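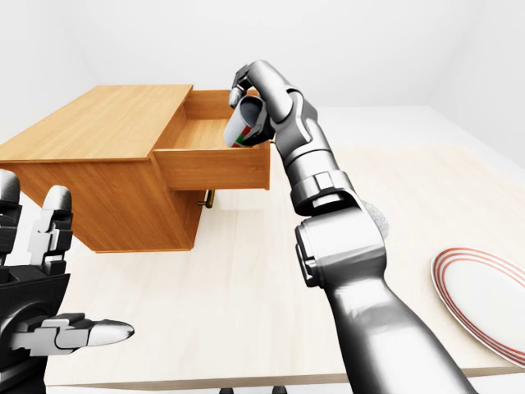 Wooden cabinet with one drawer open.

Print this page | E-mail this page

2 September 2026
By Fatemeh Yazdani, Program Coordinator

Progress report to the Ahmadpour Foundation: Community Baking Program, Olinton and Fillard

The program delivered 25 baking classes during the reporting period, divided between the Olinton and Fillard kitchens. Attendance across both sites reached 2,235, against 1,916 in the previous period. Bread and shortcrust pastry remained the most heavily booked subjects.

The choux and meringue unit was revised following comments from participants. Batches are now smaller, and oven temperatures are checked with a separate thermometer before each class. Instructors report more even colour and fewer collapsed shells.

Flour and butter were purchased within budget. Expenditure on eggs exceeded the allocation by $1,183, and the difference has been met from savings on printing. No additional funding is requested.

The second oven at Fillard was out of service for part of the period. Two sourdough classes were moved to Olinton as a result, and the repair has been completed.

Classes at the Drendton centre will commence in October, subject to final kitchen inspection. Enrolment forms and the revised recipe booklet are with the printer.

Print | E-mail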